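Broltholm workshop begins trial of moulded cushioning pieces

Custonville, 6 May 2008

A footwear repair and fitting workshop in Custonville has begun a trial of ready-moulded cushioning pieces, which it hopes will replace part of the flat sheet stock it now cuts by hand.

Broltholm, which occupies two units on the Carkummont estate, took delivery of 80 sample pieces from several suppliers last month. They vary in thickness, hardness and surface pattern. The firm will test them over 15 weeks and decide after that whether to place a regular order.

Huw Skyrme, the workshop manager, said the main interest was in pieces with a raised surface. Flat sheet is cheap and easy to store, but it has to be cut, skived and glued to shape, and the offcuts are thrown away. A moulded piece arrives with its curve already formed and needs only trimming at the edge.

"We are looking at how the surface holds up and whether the profile stays put," Mr Skyrme said. "Colour doesn't come into it."

One of the samples is a smooth orange piece with a field of round, domed bumps on its broad face. The bumps run in loose diagonal rows and are not of one size, the small ones lying close together and the largest set more widely apart. Its label is printed in Chinese.

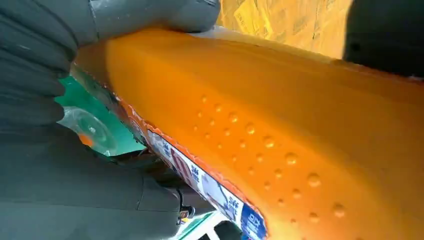 Photo: Darcy Lockyer

Each sample is given a number and entered in a log before testing. The thickness is measured at the heel, the middle and the forepart. The piece is then pressed under a fixed load, left to recover overnight and measured again. Samples that lose more than 15 per cent of their thickness at any point are withdrawn.

Patterned pieces go through a further rubbing test, in which a cloth pad is drawn back and forth across the bumps. Fletcher Ormsby, who runs the bench tests, said wear was recorded separately for large and small bumps, as an average across the whole surface would hide any difference between them.

Labels are kept with the samples until the log entry has been checked. Where the wording is not in English, the workshop asks the supplier for a translated data sheet. Three suppliers have yet to send theirs, and their pieces will not be tested until they do.

No samples will be fitted to customers' shoes during the trial. Tawhiri, the wholesaler that supplies Broltholm with sheet, has been told that present orders will stand until the end of the period.

Results are to be posted at the Carkummont counter.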